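Varkudmont Boards > Music > Live and Touring

Thread: Turkesden setlist complaints (August tour)

wetreed_49
Posted 2018-06-01

ok so did anyone else see what they're planning. Turkesden put up the rehearsal setlist for August and its 12 songs. Twelve. Four of them off the new record, which fine, but no "Grandevholm"?? You can't leave out the song that got people in the door. I paid for two tickets plus the bus.

halfstep
Reply to wetreed_49

It's a rehearsal list. They did the same before the last tour and swapped half of it by the second night.

wetreed_49
Reply to halfstep

They swapped two songs. I was at the first three shows, I wrote them down.

mothballs
Am I the only one who's happy it's gone? Nine minutes long and the middle is just the keyboard holding one chord while Khalaf walks around. Great on the record. Live I go get a drink.

dulcimer dan
Reply to mothballs

the middle is the BEST part, what. the version from the theater show where he starts singing the verse again an octave down, I had goosebumps. if you're at the bar for that then I don't know what to tell you

mothballs
Reply to dulcimer dan

One good night out of how many though. The other times I've seen it he sounded bored. I'd rather get three short ones in the same time. They never play anything off the first EP anymore and those are the songs that actually move.

halfstep
EP stuff needs the second guitar and they don't have a second guitar right now. Unless the new bass player is covering it on pedals or something.

pinwheel_k
Ticket price went up too. $49 for the balcony. It was not $49 last time. And 12 songs is what, an hour ten? With the opener going on at 8 you're home by 11.

halfstep
Reply to pinwheel_k

Home by 11 is a feature. Some of us have kids

pinwheel_k
Reply to halfstep

lol fair. Still. For 49 bucks I want the long one.

Themba Sibiya
Longtime reader, don't post much. I run sound at a small room (230 cap), not one they're playing, so no inside info. But a long quiet song in the middle of a set is hard in a big hall. You bring everything down, people start talking, and then the band can't hear itself over the talking. I've watched really good acts drop their best song for this. Might not be a taste thing at all. My guess is it comes back for the smaller dates.

dulcimer dan
Reply to Themba Sibiya

this makes me feel a bit better. the smaller dates are all sold out tho so that's me screwed

mothballs
Reply to Themba Sibiya

People talk through it because it's dull. Chicken and egg.

Themba Sibiya
Reply to mothballs

Could be! I've seen crowds talk through stuff that wasn't dull at all though. Depends where the bar is, half the time.

wetreed_49
Can we get back to the list please. Opening with the new single is a mistake. It fades in. You can't fade in a concert, everyone's still finding their seat and then its over.

pinwheel_k
Agree on the opener. Put it fourth or fifth. Start with something with drums.

halfstep
Disagree, I like a slow start. Lights down, one note, here we go. And the single has drums, they just take a minute to show up.

wetreed_49
Reply to halfstep

A minute and a half. I'll post my version of the list tonight when I'm off work, same length, same number of new ones so no one can say I'm being unfair. Grandevholm goes second to last.

dulcimer dan
second to LAST? it closes. it has always closed. come on

wetreed_49
Reply to dulcimer dan

Then you've got no encore. Nothing follows it. Put it before the closer and let people go home on something loud.

mothballs
Told you. Even the fans don't know where to put it.
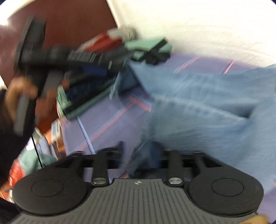
More threads in Live and Touring

Khalaf solo record, is it happening or not
last reply by pinwheel_k

Earplugs that don't kill the high end, reccomendations?
last reply by Themba Sibiya

Cover songs that should never have left the rehearsal room
last reply by mothballs

Selling one balcony ticket, August, face value
last reply by halfstep

You need to be logged in to reply to this thread. Please keep ticket sales in the ticket sales threads.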